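El turno de Skurnville

La nave de Gruvano en Skurnville tenía un solo puesto de demostración con mesa, y Rosimeire Marinho lo ocupaba desde las dos de la tarde. El procedimiento constaba de tres fases: disposición de los objetos, demostración por control remoto y validación. El manual interno asignaba 20 minutos a las tres. Marinho necesitaba 17.

La tarea de agosto se llamaba «retirada a cubo». El operador guiaba el brazo con dos mandos, cerraba la pinza sobre un objeto, lo levantaba y lo soltaba en el recipiente. El sistema, un controlador Roson de segunda generación, registraba posiciones articulares, par y apertura de la pinza. De cada sesión se conservaban las trayectorias sin interrupciones. Las demás iban a una carpeta que Dezső Bodnár revisaba por la noche, desde otro edificio, con el volumen de la llamada demasiado alto.

—Tu sesión de ayer tiene una anomalía —dijo Bodnár.

—¿De par?

—De tiempo. Te detienes antes del peluche. Siempre.

Marinho abrió el registro. La curva de velocidad caía a cero a 6 centímetros del muñeco amarillo, permanecía plana alrededor de un segundo y volvía a subir. Con la lata verde no ocurría. Con el paquete de los logotipos rojos y blancos, tampoco.
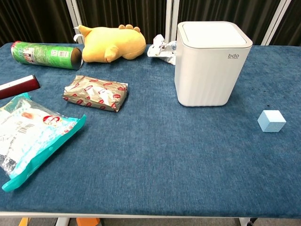 Comprobó primero el retardo de la transmisión, que estaba dentro de tolerancia. Después la calibración de los mandos. Sustituyó el cable izquierdo, reinició el controlador y repitió la aproximación al peluche con el brazo descargado. La pausa seguía allí. La repitió mirando solo los números de la pantalla auxiliar y la pausa se redujo a la mitad.

—Es mía —dijo.

—Entonces el modelo la va a aprender.

—Ya la ha aprendido. Mira la ejecución autónoma.

Bodnár tardó en contestar. Se oía el teclado. La política entrenada la semana anterior llevaba 100 demostraciones, todas de Marinho, y reproducía la deceleración con fidelidad: el brazo descendía sobre el muñeco, se detenía, cerraba la pinza.

—Puedo filtrarla —dijo él—. Recorto los tramos de velocidad nula y reentreno. Hirose ya lo hizo con las sesiones del otro operador, el que carraspeaba con el mando.

—¿Cambia la tasa de agarre?

—Espera.

Marinho colocó las manos en los mandos sin activarlos. En la pantalla, la orden de trabajo pedía repetir la secuencia empezando por el cubo celeste.

—Sin la pausa baja —dijo Bodnár—. Poco, pero baja. El objeto es blando y la pinza llega con inercia.

—Déjala.

—Tendré que documentarla.

—Documéntala como fase de estabilización.

Se oyó de nuevo el teclado. Marinho activó los mandos, esperó la señal de enlace y llevó la pinza hacia el cubo. El registro marcó el inicio de la trayectoria a las 16:40.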